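My fight with the fringe, part two

10 December 2019

I promised myself that I would not write about my hair again before January, but here we are. My fringe is now at the length where it is too short to go behind the ear and too long to let me see the bus coming. My colleague asked me on Monday if I was sad about something. I was not sad, I only had hair in both eyes. 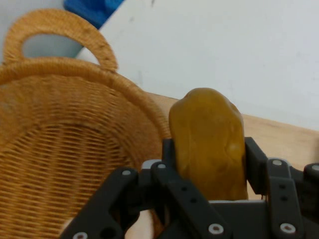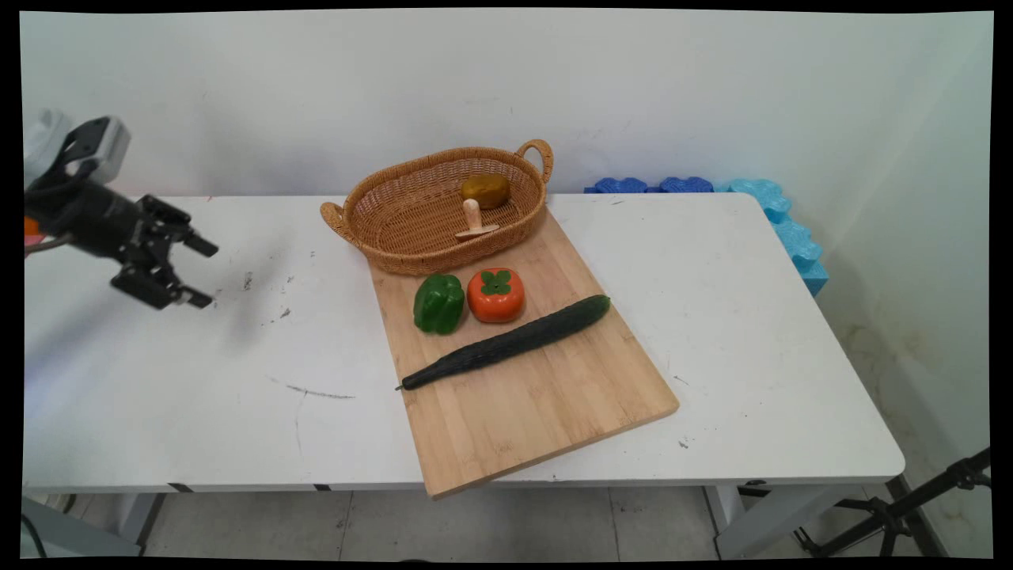 A basket, and a white table.

So on Saturday I went to Stevton to look for hair clips. In my country we have one word for all of these things, and in English there are slides, grips, clips, combs, bands and bobbles, and the girl in the shop expected me to know which one I wanted. I said "something for the front". She gave me a packet of 80 grips, all brown. I have used two. The other ones are already appearing in my coat, in the bed and one in the butter dish, and I can not explain the butter dish.

The grips hold well for the first hour. After that they begin to slide down very slowly, and by lunch they hang beside my eyebrow like a small ladder. A lady on the bus told me that I was putting them in upside down, with the wavy side up, and that the wavy side must go against the head. I am thirty-six years old and I have been wearing them wrong since school. I thanked her very much and changed them on the spot, and she was right, they stayed until the evening.

I also wanted to order the wide cloth band from Ukari, because my sister has one in dark green and it looks very elegant on her. I saved the page in the summer. When I opened it again I got only error 404, and the search on their site sends me to dog collars. If somebody knows where I can still find this band, please write it in the comments. Maes has a similar one but it is with a big bow, and I am not a person for a big bow.

Some of you asked about the Clernon cream I mentioned last time. I have now tried it for two weeks. It smells of pears and it makes my hair soft, this I must say, but on a fringe it is too heavy and by the afternoon it looks as if I have been frying onions. On the long part at the back I like it, so I will finish the tube there.

My mother's advice on the telephone was to cut it all short again and stop complaining. I am thinking about it. But then I would have to start from the beginning, and I have 78 grips left.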